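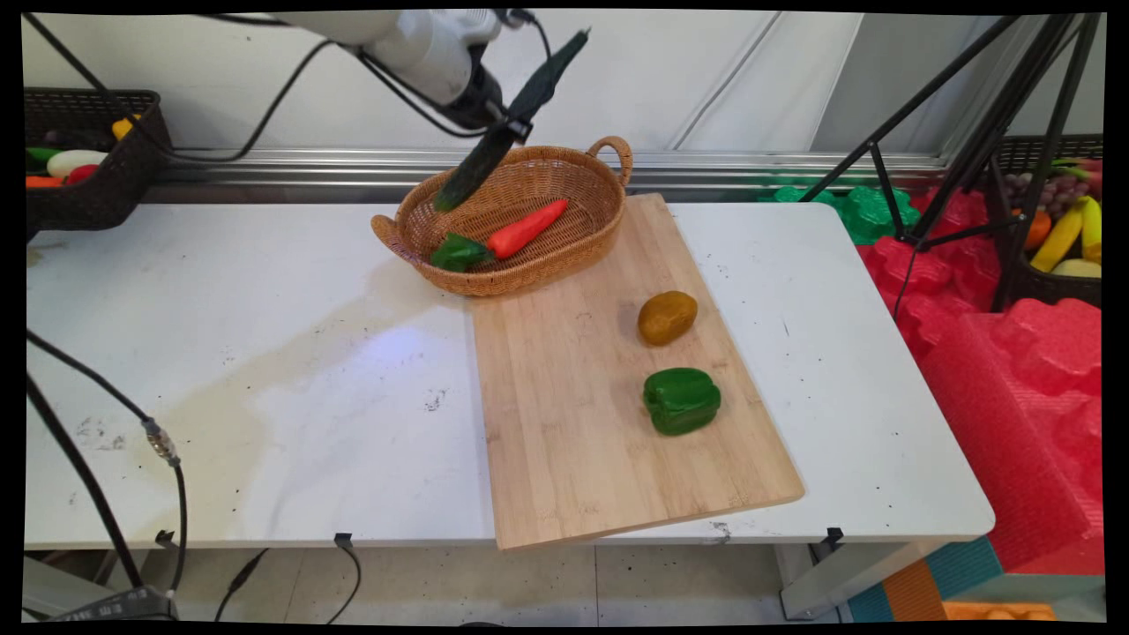 Maribeth Magbanua has strong feelings about potatoes, and she would like them heard before we get to anything else.

"Bottom of the basket," she says. "Always. I don't care what your mother did. Your mother was wrong, and so was mine."

Magbanua spent 11 years behind the produce counter at Sokol, the corner grocery in Darville where people still come in with a wicker basket over one arm and leave with dinner in it. She now teaches a short evening class in the back of the same building. The subject is how to shop for vegetables, carry them home and put them away without ruining them. It costs less than a sandwich and runs until people stop asking questions, which last month was a quarter to ten.

I went in July expecting a room full of retirees. There were a few. There was also Dexter Ocampo, who is 26 and admits he had been keeping cucumbers in the coldest corner of his refrigerator, up against the back wall.

"They turned to soup," he says. "I thought that was just what cucumbers did."

Magbanua closed her eyes for a moment when he told the class this. A cucumber, she explained once she had recovered, wants the warmer part of the fridge, up front, and it wants to be eaten this week. In the basket it goes in last, at a slant if it's a long one, with its end tucked down among the peppers so it doesn't roll out on the bus.

And the peppers? "Peppers are fine," she says. "Peppers are the easy child. Green, red, put them in, they'll sort themselves out. Just don't set a squash on them."

The long red kind gets more sympathy than the bell. It bruises at the tip, she says, and people grab it by the stem and swing it around like a set of keys. She demonstrated the swing. Ocampo wrote something down.

I asked why a basket at all, when every store in the county will hand you a bag. She looked at me as if I'd asked why a chair.

"A bag has no floor. You put a potato in a bag and the potato decides where everybody else goes."

She likes an oval basket best, with a handle you can get your whole hand through. Before anything goes in, everything comes out onto a board and gets looked over. A cutting board will do. Soft spots, cuts and green patches on the potatoes go in one group, to be used tonight or not bought in the first place. Her own board has been in service since she lived in Esville and she declines to replace it. She feels the same about tables. "If a kitchen table has no stains on it, I wonder what they're eating."

Not everyone is converted. Orlando Montoya, who has taken the class twice, still puts his potatoes on top. He says he likes to see them.

"He does it to annoy me," says Magbanua.

"I do it to see them," says Montoya.

The next round of classes covers onions, storage of, and greens, washing of. There are 2 places left. I asked whether she'd ever consider a session on fruit. She thought about it for longer than I expected, turning a bell pepper over in her hand.

"Fruit people are different," she said, and went to lock up.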